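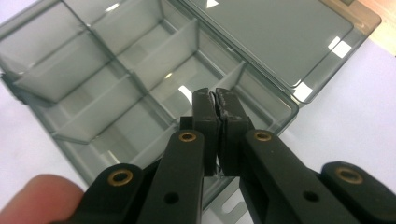 Spending the Kit Money: Grippers First, Arm Later

27 Jan 2024
by Bayu Wijaya

We use cookies to remember your newsletter preferences. By carrying on reading you agree to this. Manage settings.

So the equipment budget has landed, and before anyone gets too excited, no, we are not buying the big arm. Not yet! I know a few of you had already picked out a corner for it (I had too, with tape on the floor and everything). But Lourenço and I have spent most of this month going through the numbers, and I promised I'd write up where we've got to, so make a cup of tea.

A quick recap for those who missed the last newsletter. The job we want help with is kitting: small parts into divided boxes, boxes out to the benches at Jondale. It's fiddly, it's dull, and in October it very nearly sank us when the order doubled and we were all sat there until gone seven dropping springs into compartments. The plan is to collect our own examples by hand first, using hand-held grippers, then train on those, and only then put the same fingers on an arm.

The hand-held grippers are where I want to spend first. We have one pair that gets used all day and it's showing. The pad on the right-hand finger is chipped and rough along the inside edge, and I've had two separate people tell me it's fine. It may well be fine for chunky things. I wouldn't want to bet a washer on it. And if the fingers people practise with are in a different state from the ones we eventually bolt to the arm, we're storing up an argument for later.

So, item one on the list is pads. Lots of pads. Lourenço Salgado has worked it out at 30 spare sets for the year, which sounded mad to me until he showed me the sheet where he'd been writing down every change. Pads are cheap. Waiting nine days for pads to turn up in the post while three people find other things to do is very much not cheap, and we did that twice last year. From now on there'll be a drawer, and whoever takes the second-to-last packet tells me. Please do tell me.

Item two is a second complete gripper, same model as the first. I did look at the Siritz one, which is lovely, and lighter in the hand, and has a trigger that doesn't make your knuckles ache. But the jaws are wider and we'd be mixing two sorts of data from the first morning. Lourenço's view is that we could cope with that. Mine is that we could cope with it at some other time, when we've got one thing working. We went back and forth over it for the best part of an afternoon and I won, mostly by being the one who fills in the order form. The Siritz stays on the list for next year.

Item three, boxes, and I know it's hard to get worked up about boxes. We've been using see-through smoky grey plastic ones with the hinged lid, and they're perfectly good boxes. People like them, they shut properly, they stack. For a camera they're a bit of a pig, though. You look in at a low angle and you're seeing one divider through another divider through the front wall, and then there's a shiny spot on the floor of a compartment just where you want to be looking. The lid does it as well when it's lying open under the lights.

There are two ways to go. We could switch the whole shop to a solid, matt box (Kisix do one with the same sort of grid), or we could keep what we've got and accept that the system has to learn to deal with glare. I've priced the Kisix boxes at £142 for a case, which we can afford, but it's the changeover that puts me off. Every bench has the grey ones. The shelves are set up for the grey ones. Jondale send them back to us empty and we send them out again full. So my suggestion is one case of the matt boxes to compare against, and the bulk of our sessions done with the grey, as that's what the arm will meet in real life. If anyone has strong feelings, come and find me before the order goes in.

Item four is lights. I've set aside £400 for two soft panels and the clamps to hang them over the white table. I've had a play with a desk lamp and some baking paper and it did make a difference, so I'm fairly hopeful. It'll be nicer for the people sitting there too, as that overhead tube is horrible after lunch.

Then there's the arm. We've had a quote from Nägeli and a visit from their rep, who was very patient with my questions and didn't once sigh at me. It's a good quote. The bit that made me put my pen down was everything around the arm: the stand, the guarding, the safety check, two days of training for each person who'll be near it, and a service contract that starts on delivery whether you've switched the thing on or not. If we signed now we'd be paying for cover on a machine in its crate while we were still gathering examples by hand. Lourenço has asked them to hold the price for six months and I'm waiting to hear back.

What I'd like to have before we sign is 400 clean box fills, done by at least four different people, left-handers included. (Hello, left-handers. I will be bothering you.) I'd also like us to keep a proper note of how long a session takes from sitting down to packing up, including the faffing. Our current figure only covers the time the jaws are moving, and you can't plan a year on that.

A few smaller bits while I'm here. Storage is going up in price and we'll need another drive by spring, so that's been pencilled in under computing and not under robots, in case you go hunting for it. The second chair has been approved. The trolley hasn't, sorry, but I'll try again.

If you want to see the full sheet it's pinned by the kettle, with my workings in pencil, and you can scribble on it. The pads and second gripper go on order at the end of next week, and the boxes as soon as I've heard from the benches.

You are receiving this newsletter because you signed up for workshop updates. Unsubscribe or change your preferences at any time.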